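Laundry & Textile Care > Sorting, Staging and Storage
Thread: Perforated plastic basket vs. solid tub for staging colored loads
Started August 19, 2021 | 14 replies | 6 shares

iara_arancibia wrote:
I am revising the sorting procedure for a shared laundry in Flurkbridge that serves 17 households. Colored items are held on the floor in open baskets until there is a full load. Two points are disputed in the building. The first is whether perforated sides make any difference at holding times under one day. The second is whether printed shirts should be turned inside out at the basket or at the machine. Please state what you use and how long items sit.

wcarhuamaca wrote:
Perforated, always. Cotton that goes in slightly damp from wear will hold that moisture against a solid wall. Side holes let the outer layer of the pile air out. They do very little for the center, so pile depth matters more than people assume. I keep mine below half full.

T. Zapata wrote:
Disagree on the first point. Under a day, I have never been able to smell or feel a difference between a solid tub and a perforated one, provided nothing wet goes in. A solid tub also catches lint and grit, which otherwise falls through to the floor. For a shared room I would take the tub.

wcarhuamaca wrote:
"Provided nothing wet goes in" is doing a lot of work there. In a shared room you do not control what goes in.

T. Zapata wrote:
Then the rule should be posted on the wall. A container does not enforce anything.

peiyu_p wrote:
On prints: turn them at the basket. If the shirt arrives at the machine as a ball, people load it as a ball. The print then rubs against zippers for the whole cycle, and the folds inside the ball never get properly rinsed. Red is worse, as any dye that moves will show first on white lettering.

G. Riquelme wrote:
I ran the laundry at Rarudley for six years. We turned at the machine and had fewer lost socks, since each item was handled once, flat, by one person. Turning at the basket depends on every resident doing it. Wash temperature for reds was 30 C. No fabric softener on prints.

peiyu_p wrote:
You had staff. She has households.

G. Riquelme wrote:
Fair. For unstaffed rooms I would accept turning at the basket, with a check at loading.

iara_arancibia wrote:
Useful. Here is the procedure as it stands after your comments. Corrections welcome.

Step 1. Separate at the seat.
Lay each garment flat on the seat before it goes in a basket. Empty pockets and close zippers. Keep strongly colored items apart from white ones. A garment with both red and white areas goes with the reds on its first two washes, in cold water.

Step 2. Drop into the floor basket.
One color group per basket. Shirts with printed lettering go in inside out and loosely folded. A shirt bunched up with the print outward has to come back out and be turned. Woven-look trim on the rim can snag knits, so lower them in by hand.

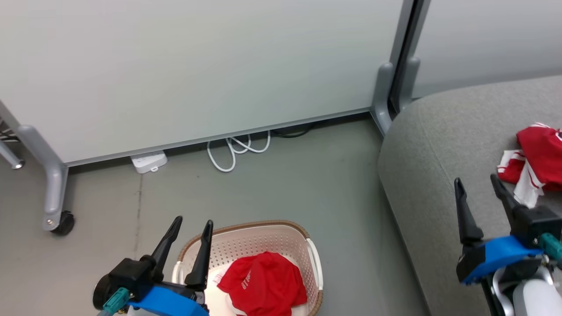

Step 3. Transfer and load.
Carry the basket to the machine and load items singly. Shake each one open. Check that prints are still on the inside. Wipe the basket floor and sides with a damp cloth afterward, and leave it to dry before the next use.

wcarhuamaca wrote:
Step 3 is fine. In Step 2 I would add a maximum fill line. Tape on the inside wall works.

T. Zapata wrote:
Wiping a perforated wall is slow. Grit stays in the holes. I use a dish brush, once a month. The tub takes one pass.

iara_arancibia wrote:
Brush added. Keeping the perforated baskets until October, then I will compare with a solid tub. The Brudmont tub I was quoted holds 42 liters, which may be too deep.

3 reader comments

dryline_b: Would seat fabric pick up dye from a new red shirt? I put an old towel down first.

Alarcón Linens: A towel is sufficient. Change it when the color group changes.

mkt_flat2: Still on team tub.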